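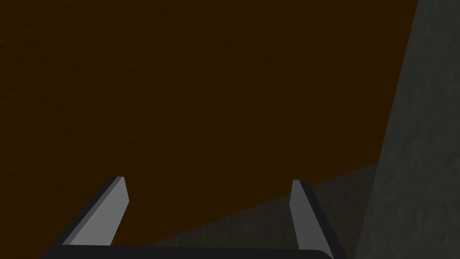 A wrist view with nothing in it should not be able to drive a grasp, one reader of our first draft objected, and if success does not drop when such views are fed in, the policy is not using them. We agree with the objection and think it applies to more published results than ours. Section 5.2 tests it on the Winby policy.

5.2 Does the policy look at its cameras?

The main result in Table 2 comes from 2274 simulated episodes in the Rovside kitchen. Taken alone, the success rate looks strong. We doubt that it measures what it is usually said to measure. Object positions in Rovside are drawn from a narrow range, and a policy that has memorized an average reach could pass many of these episodes with poor vision or none.

To check, we replayed 500 episodes with one camera stream at a time swapped for the same stream from an unrelated episode. Joint readings were left alone. If the policy relies on a camera, swapping it should hurt. 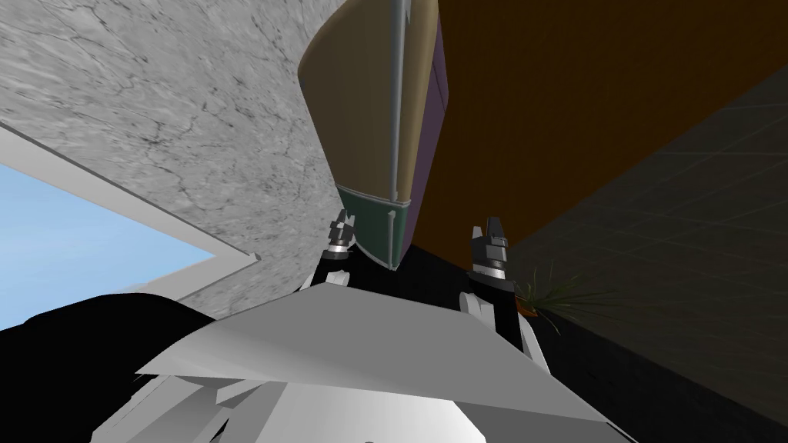
Swapping the upward view changed almost nothing. The Plustmont baseline, which was trained without that camera at all, performed as well as Winby on the same episodes. Earlier work credits the extra view with better two-arm coordination, but we could not reproduce the gain under any seed we tried, and the original comparison also changed the action horizon. We would not attribute the gain to the camera until those two changes are separated.

Swapping the wrist views did hurt, though less than we expected. Most of the added failures came late in the reach, when the fingers were already near their target. Before that point the arm paths stayed close to the unswapped ones. 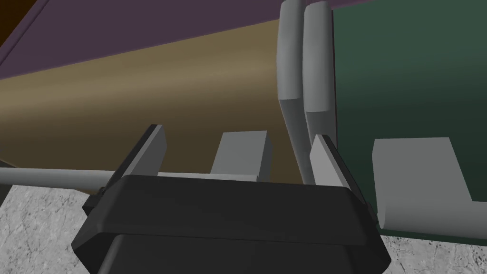

Figure 4. Wrist view with a gray block between the open fingers.

It is tempting to read this as proof that the policy sees the object. A weaker reading fits equally well: mismatched frames are outside the training data, and any policy may behave badly on them. The Sundaram test, which blurs the stream and leaves its content in place, gave a smaller drop, but we ran it on only 30 episodes and do not rest any claim on it.

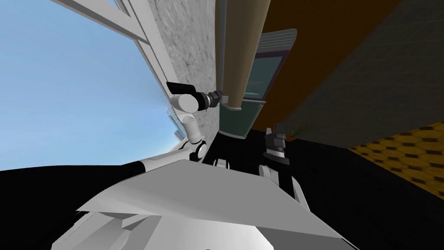 Figure 5. View over the robot body, with a small light gray piece at the left fingertips.

We therefore report the Table 2 rate with the swap results beside it, and suggest that others working in Rovside do the same. Whether the late failures persist with a wider spread of object positions is left open.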